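Bemilell Careers / Open positions
Gripper Comparison Tester (fixed term, on site)
Posted 13 Jan 2019

Every gripper we have been sent came with a video in which it picked up everything. We would like to hire someone who doesn't believe the videos.

Bemilell does side-by-side trials of robot grippers, arms and cameras for companies that are about to spend real money on them. We don't sell hardware and we take no commission. In February we start a new round with two grippers, the Vundico and the Aranda, on the same arm, at the same table, with the same breakfast things. Both makers claim their product handles "everyday household objects." We have owned household objects for years and have our doubts.

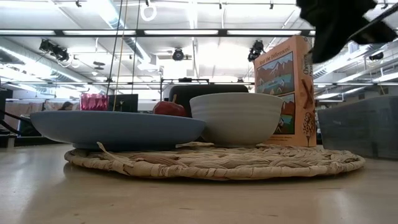

The round is 900 grasp attempts. You will run them, reset the table between them and write down what happened, including the boring ones. A grasp counts if the object leaves the table, stays in the fingers and goes where it was meant to go. Two out of three is a failure, and we will ask you to log it as one even when the maker's engineer is standing next to you explaining that it was nearly a success.

What you'd be doing
Setting out objects from a placement sheet, to the same marks every time
Starting and stopping runs, and hitting the stop button without embarrassment
Watching the ceiling camera and wrist camera recordings afterward and scoring them
Arguing with Erhan Karabulut about the scores (he scores them too, separately) 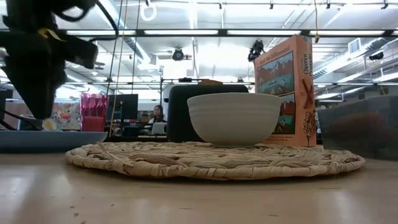 Bowls and cereal boxes sound easy. In our last round one gripper managed 134 clean box grasps in a row during setup and then dropped to nearly nothing once we turned the box a few degrees. That result is why the makers' reps now ask to see our placement sheet in advance. They can't.

Who we're looking for
Someone patient, tidy with records and hard to impress. A robotics degree is fine but won't move you up the pile. Inmaculada Iglesias, who runs the trials, came from restaurant inspection. You should be able to use a spreadsheet and stand for much of the day. If you have ever worked for either maker, please say so in your first line.

We are also unsure whether the wrist camera is worth what it costs. Its fans say it helps most in the last few inches before contact. Part of this job is going through the close-range footage and telling us how much of it anybody, person or software, could use.

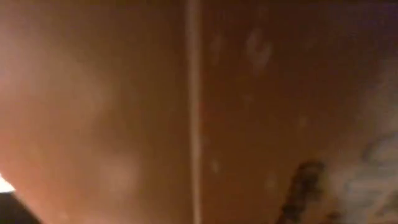
You may decide the answer is "plenty." We'd print that too, with the numbers beside it.

Terms
9 weeks, full time, weekdays only. Paid hourly, overtime by agreement. Desk space is in the open office next to the test table, so expect some noise from the arm.

To apply
Write to Bethel Feyisa at the Bemilell office. Skip the cover letter. Send a resume and one page about a product test or review you read and didn't trust, and what you would have measured instead.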